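Home | Topics | Ask | Members | Help

Keeping a stack of paper straight on a white table

Nyokabi Mwaipopo
Sat 25 August

Hello everybody. I fold programmes for our neighbourhood choir, and I do the work on a big white table with a top that is smooth only in parts. My problem is that the paper stack is always turning. I put it parallel with the table, I take some sheets, and after a while it lies on an angle again. Also white paper on a white top is hard for my eyes in the evening. I have 765 sheets to finish and I would not like to buy a special tray. What do you put under the paper, or beside it?
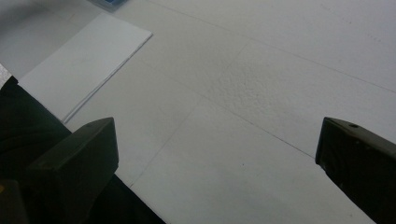 Ruby-Lee Whitelaw
Grippy drawer liner, the rubbery sort from the hardware shop. Cut a bit smaller than the sheet so it doesn't catch your fingers. Get a dark colour and you fix the white on white thing as well. Mine has been down since May and I only give it a wipe now and then.

Muli
Just use less paper at once

Lalow
I agree with the liner, but please fan the sheets first and knock the long edge on the table two times. If the edges are not even, the stack will creep whatever is underneath. For the light, I moved my lamp to the left side and low, so each edge makes a little shadow. It helped me more than a stronger bulb.

Print this page | E-mail this page

Related
Folding card without cracks
Pen marks on a white tabletop
Storing 1000 envelopes in a damp garage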